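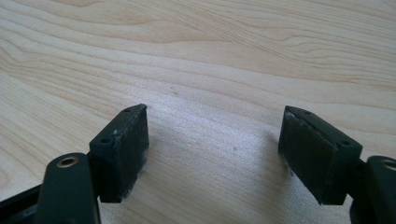

Pale top, wavy grain.

Category: Home > Furniture > Tables
3 min read

Bought the Niven side table from Kaltton in March, used it every day since, so quick review before I forget the details. Short version: keep it, but don't trust the instructions.

Assembly first. Box says 9 minutes. Took me closer to 50, half of that hunting for the hex key, which was taped under the lid of the carton. Legs are fine once in. Tighten, wait a day, tighten again. Mine had a slight wobble until the second go.

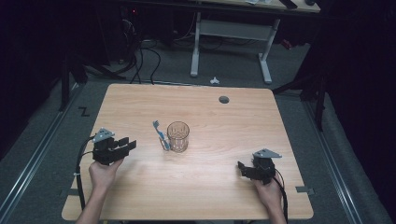

Finish is where I expected trouble. My old Trerosby one stained if you looked at it wrong. This has had coffee, nail polish remover, a leaky marker. Coffee wiped off, marker took some rubbing, remover left a dull patch I can only find at night with a lamp on. It's light wood, so tiny marks do show. Rounded corners are the real win, though, I walk into everything and my hips are greatful. Room for a glass tumbler and a toothbrush and plenty left over.

Oil it? Barbara Olszewski at the shop said twice a year, with Nutov oil. Did it once. Smelled like a boat for two days, then fine. Slightly 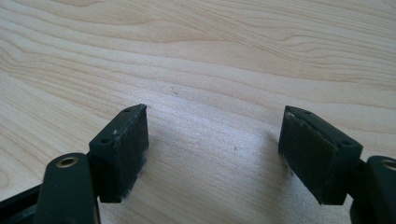 warmer color after, nothing dramatic. Thin coats. I put the first one on too thick and had sticky patches till Friday.

Delivery was a mess, two missed slots and then a 7 am phone call. Price went up right after I ordered so check that. Would of liked a drawer.

4 out of 5. Losing one for the instructions and the hex key thing.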